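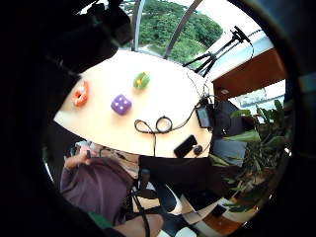

*Toy burger, foam die and orange-red ring on the table*

## Basketball kit: washing, drying, fixing

November 2021. Updated as people kept asking after training. Mostly things that work for us at Malard, some nicked from other clubs. Add your own at the bottom.

### Vests and shorts

Inside out. Always. Numbers crack if they rub on the drum.

Wash at 30, no hotter. Half the powder you think you need. No fabric softener, it clogs the mesh and then the sweat sits on top and you smell by half time.

Don't leave a wet vest in the bag overnight. If you did, soak it in a bucket of cold water with a mug of white vinegar for half an hour, then wash as normal. Not vinegar and bleach together, ever.

Blood: cold water, straight away, bit of plain soap, rub from the back. Hot water sets it. Valbona does hers in the changing room sink at half time and you'd never know.

No tumble dryer. Hang by the hem, not the shoulders, or you get those little peg ears. Radiator is ok for shorts but not for anything with printed letters on – Dušan's vest now says ALARD.

### Shoes

Never in the washing machine. I know people do. The glue goes, sole starts flapping about three weeks later and that's your money gone.

- Laces out, laces in a sock, sock in with the vests
- Insoles out, scrub with washing up liquid, dry flat
- Uppers: old toothbrush, warm soapy water, wipe off
- Stuff with newspaper, change it after an hour, then again before bed
- Not by the fire

Smell: spoon of bicarb in each shoe overnight, bang it out over the bin in the morning. Don't do this with leather too often, dries it out.

Grip gone? Usually just dust. Damp cloth over the soles before you go on and again at the break. Keep outdoor shoes for outdoors, tarmac eats the pattern in one summer. And for the last time, don't spray hairspray on them, it comes off on the floor and somebody else goes over.

Lace ends frayed: twist tight, dab of clear nail varnish, leave it. Or a bit of heat shrink if you've got any in the shed.

### Balls

Wipe indoor ones with a damp cloth, nothing else. No saddle soap, no furniture polish (Bujar. really). Rubber outdoor balls can take warm water and washing up liquid, rinse well, dry with a towel.

Pumping up. Wet the needle first. Water or a drop of silicone oil, not cooking oil. Push it in straight, don't wiggle, that's how the valve gets torn. Pressure is printed by the valve so read it. No gauge? Drop it from head height, should come back to somewhere near your waist.

Slow leak: pump it up, put a drop of soapy water on the valve, watch for bubbles. If it bubbles there, work a bit of glycerine in with the needle and leave overnight, often seals itself. If it's leaking from a seam, bin it or give it to the dog.

Store indoors. A ball left in a cold car goes soft and a ball left in a hot one goes egg shaped. Mine did that in July.

### Kit bag

Empty it the same night. Tip it upside down outside, hoover the corners. Wipe round with vinegar and water, leave it open on a chair till it's properly dry.

Two carrier bags in the side pocket, one for shoes and one for wet stuff. Old pillowcase works better than a carrier if you can spare one.

Stuck zip: rub a pencil along the teeth, or candle wax. Zip pull missing, use a paperclip then a loop of old shoelace.

Name in everything. Laundry pen, inside the waistband, go over it twice and iron it before the first wash. There's a Ninura hoodie in the lost property, size medium, no name, been there ages.

### The hoop at home

Chain or nylon net, your choice, but nylon is quieter and the neighbours matter. Fit it dry and do the loops one at a time going round, a stepladder and somebody holding it.

Rust on the rim – wire brush, wipe down, metal primer, then two thin coats. Let the first one dry fully. I rushed it and had orange paint on every ball for a month.

Check the bolts at the begining of spring and again after any big wind. Bit of grease on the threads.

If the base is the fill-up sort use sand if you can. Water freezes and splits it. If it has to be water, leave a gap at the top.

### Bits and peices

Chewing gum on shorts: freezer, couple of hours, then snap it off with a blunt knife.

Water bottles: bicarb and hot water, leave an hour, bottle brush, and take the rubber seal out because that's where the black stuff lives.

Muddy knee pads: let it dry first, then brush. Then hand wash. Velcro done up or it'll eat your vest.

Lejla has the spare pump and both needles. Locker 27. Put them back please.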